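Newsletter > Marchuk workshop notes > Faults and safety > March

Slipped link pin on the left gripper: what we found

The garment folding sessions lost most of a working day this month to a fault in one of the hand-held grippers. The effect was small enough that it passed the morning check, and it was picked up only when the finger positions in the log stopped agreeing with each other. Anyone running the Imetti pair on laundry tasks should read the revised check further down before the next session.

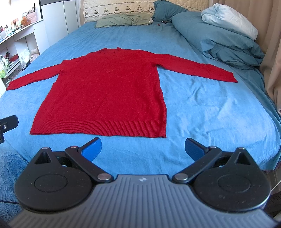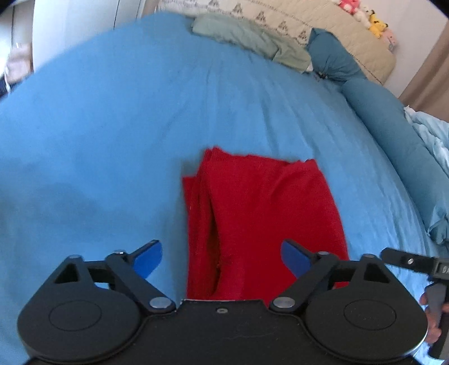

Red garment on the bed task, blue finger pads fitted.

The symptom was an offset between commanded width and recorded width. With the fingers fully open, the left side reported 2 mm less travel than the right. On rigid objects an error of that size would show up at once as a missed or crooked grasp. On knitwear it is hidden, as the fabric gives and the pads will usually find a fold to hold whether they are centred or not. The operator, Inna Kravets, noted that the left pad felt "a bit late" when closing, and that note is what sent us back to the log.

The cause was a link pin that had crept outwards in its bore. The retaining compound had not been applied to the full depth when the gripper was last rebuilt, and repeated opening and closing worked the pin loose. It had not come out. Had it done so, the finger would have swung free on one side, with the drive still able to move it. That puts a pinch point next to the operator's thumb, so we have recorded the event as a safety matter as well as a data fault.

There was a second problem, unrelated to the first but found during the same strip-down. Lint had packed in behind the left pad backing. Wool and acrylic knits both shed, and plush bedding is worse. The packing was dense enough to hold the pad slightly proud at one end. On its own it would have cost us some grip and nothing more, but it masked part of the travel error and made the fault harder to find.

Mircea Pascu went through the recordings from the affected sessions. Of 100 folding runs, 35 have been withdrawn because the width trace drifts by more than the allowed amount. The rest stay in the set. The withdrawn runs are kept in a separate folder on the Bisix server and should not be used for training until the widths have been corrected, if they can be. The camera streams are sound in all of them.

Changes from now on:

Check pin heads by touch and by eye before each session, with the drive off. Any pin standing proud of its neighbour means the gripper is not used.

Open and close both grippers fully against the gauge block and compare the readings. Left and right must agree to within half a millimetre.

Brush out behind the pads after every knitwear or bedding session. Compressed air pushes the lint into the pivots and should not be used.

Strip and re-seat all link pins after 90 hours of use. The old interval was based on hard goods and was too long for cloth work, where the fingers cycle far more often.

The damaged gripper has been rebuilt with new pins and is back in service. Its partner was opened up as a precaution and was found to be in order. The Hellville team has a pair from the same batch - they have been told, and theirs are off the bench until the pins have been checked.

One point is still open. The software compares each width reading with its command but not left with right, so a fault on one side can sit below the alarm limit for a long time. A cross-check has been written and is on test. Until it is released, the gauge block is the only reliable method.

Comments (3)

T. at Hellville: Both of ours checked. One pin slightly proud on the right side, re-seated. What compound are you using? Ours went brittle over the winter.

Inna Kravets: The medium strength one, full depth this time. Leave it overnight before you load it.

benchtop_dan: Can the gauge block drawing go on the shared drive? Ours is a bit of bar stock with tape on it.

Contact the newsletter desk | Copyright Marchuk workshop | Back to top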